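Textilien und Haushalt > Tischwäsche

Fleckschutz bei Tischdecken: hält das irgendwas oder zahlt man nur fürs Etikett?

Lewis MacBrayne
19. Mai 2026

Ich suche eine Tischdecke in Salbeigrün für einen Tisch, an dem gegessen, gebastelt und gearbeitet wird. Im Laden hat man mir die Linie von Gromen empfohlen, »dauerhaft fleckabweisend ausgerüstet«, deutlich teurer als dieselbe Decke ohne Ausrüstung. Auf meine Frage, was dauerhaft heißt, kam: »Na, solange Sie die Decke haben.« Das würde auch stimmen, wenn ich sie nach einer Woche wegwerfe.

Online hat das Ding 3.392 Bewertungen, fast alle begeistert, und fast alle klingen, als wären sie am Tag der Lieferung geschrieben. »Fühlt sich super an, Farbe wie auf dem Foto.« Schön, aber kein Wort über Wäsche, Rotwein, Kurkuma. Auf der Packung steht außerdem »bis zu 2.000 Anwendungen«. Was ist denn bei einer Tischdecke eine Anwendung? Ein Frühstück? Ein Kaffeefleck?

Meine bisherige Decke ist nicht ausgerüstet, ein einfaches Gewebe, drei Jahre alt und eigentlich noch in Ordnung. Sie ist nur an der Längsseite zu kurz, seit der Tisch ausgezogen bleibt. Ich bin also nicht unter Druck. Ich möchte nur wissen, ob jemand so eine Ausrüstung länger als einen Sommer beobachtet hat und ob man am Stoff selbst etwas erkennt. Bitte keine Händlerlinks. 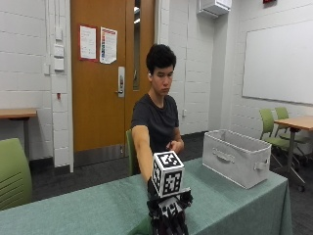
Nighat Arain

Kurz gesagt: Es wirkt, bis man es wäscht. Etwas länger: Ich hatte zwei solche Decken, eine von Gromen und eine von Donati. Bei beiden sind die Tropfen anfangs hübsch als Kugeln stehen geblieben, genau wie im Werbefilmchen. Nach ein paar Wäschen wurde daraus ein flacher See, der langsam einzog. Dann habe ich auf die Pflegeanleitung geschaut, und da stand, man solle die Ausrüstung »durch Wärme reaktivieren«, also trocknen oder bügeln. Hab ich gemacht. Die Gromen hat sich danach tatsächlich etwas erholt, die Donati überhaupt nicht.

Und selbst im besten Zustand gilt das nur für Wässriges. Öl aus der Salatschüssel war bei mir immer drin. Auf der Packung stand auch nur »wasser- und schmutzabweisend«, und Schmutz ist ein dehnbares Wort.

Bei den Anwendungen würde ich den Hersteller anschreiben und mir die Antwort schriftlich geben lassen. Ich tippe darauf, dass jemand eine Zahl aus einer Scheuerprüfung abgeschrieben hat. Dann hätte sie mit Flecken nichts zu tun. Beweisen kann ich das nicht.

Wichtiger als die Beschichtung finde ich die Farbe. Ein Gewebe mit helleren und dunkleren Fäden durcheinander verzeiht Krümel und kleine Ränder, ein glattes Uni zeigt alles. Wer ein blasses Grün kauft, sollte darauf bestehen, ein Muster mit nach Hause zu nehmen, denn bei Lampenlicht kippt so ein Ton schnell ins Graue.
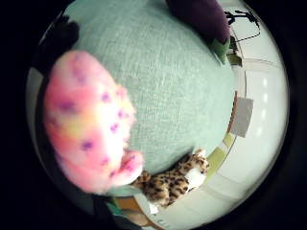

Mintgrünes Gewebe mit feinen helleren und dunkleren Fäden, links unscharf rosa Plüsch mit Batikmuster.

Oluf Riis

Kauf Wachstuch und fertig.

Lewis MacBrayne

@Oluf: Hatte ich. Klebt im Sommer an den Unterarmen und riecht monatelang nach Schlauchboot. Deshalb ja die Frage nach Stoff.

@Nighat: Danke, das mit dem Reaktivieren stand bei mir nirgends. Wenn ich nach jeder Wäsche bügeln muss, kann ich auch gleich die normale Decke bügeln.

Jolien Cuypers

Ich widerspreche Nighat ein bisschen. Ausrüstung ist nicht gleich Ausrüstung. Meine Decke (Birkwood, wird leider so nicht mehr angeboten) perlt nach zwei Jahren immer noch, allerdings wasche ich sie kalt und ganz ohne Weichspüler. Weichspüler legt sich auf die Faser, und dann wundert man sich. Ob das nun an der Decke liegt oder an meiner Wascherei, kann ich nicht trennen, eine Vergleichsdecke hatte ich nie.

Den Bewertungen traue ich auch nicht. Sortier mal nach den ältesten und lies nur die, die jemand nachträglich ergänzt hat. Da bleibt wenig übrig, aber das Wenige ist brauchbar.

Was mich an dem ganzen Thema ärgert: Niemand im Handel nennt den Stoff beim Namen. »Leinenoptik« kann reines Polyester sein, und das ist als Tischdecke gar nicht so schlecht, nur will ich dann keinen Leinenpreis zahlen. Auf dem Etikett muss die Zusammensetzung stehen. Steht sie in der Artikelbeschreibung nicht, nachfragen oder weiterziehen.

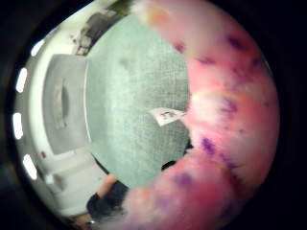
Was ich vor dem Kauf prüfen würde

Tropfentest mit Wasser und, wenn der Händler ein Muster hergibt, auch mit Öl. Das Muster danach waschen und noch mal testen. Der erste Test allein sagt dir nur, dass die Decke neu ist.

Muster feucht auf ein weißes Tuch drücken. Färbt es ab, lass es.

Nach der Waschtemperatur fragen. Manche ausgerüsteten Decken vertragen nur lauwarm, und mit lauwarm bekommst du Fett schlecht heraus. Dann schützt dich die Beschichtung vor dem Rotwein und hindert dich am Butterfleck.

Ein Imprägnierspray für normalen Stoff gibt es auch, von Farken zum Beispiel. Ich würde es nicht auf eine Fläche sprühen, auf der Brot liegt, egal was auf der Dose steht.

Lewis MacBrayne

Gut, ich lasse mir ein Muster schicken und wasche es erst mal. Gromen hat auf meine Mail wegen der Anwendungen bisher nur mit einer Eingangsbestätigung reagiert.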